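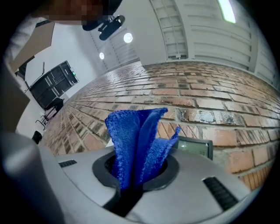

My sister-in-law reckons you can't call it a holiday if you spend the first two days cleaning someone else's cottage, and that I should have asked Candora for my money back. She may have a point! But I've been meaning to write up our August week in Flarkovholm for ages, and I'm not going to let a sticky kitchen spoil it.

We'd picked it off the map, mostly because of the ferry (12 minutes, and they sell hot buns on board). The village has about 80 people in it, one shop, and a footpath that goes right round the headland to Fevach if your knees are up to it. Mine weren't. I got as far as the second bench, ate both our sandwiches and watched the seals, which suited me very well.

1 Nov 2019 and I still haven't unpacked the walking boots, by the way.

The evenings were the best bit. We'd found a jigsaw of a harbour in the sideboard, 300 pieces, and we did it over four nights with the radio on and a bottle of something from the shop. One bit of sky missing, naturally.

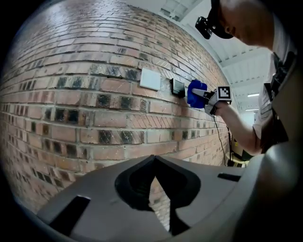
Brick wall and switches.

Next year he wants Bailly, with a proper hotel and breakfast brought to the table. I've looked at the prices and gone a bit quiet. It's 171 a night, and that's without a sea view! If anyone has stayed there out of season, do leave me a comment, especially about the parking.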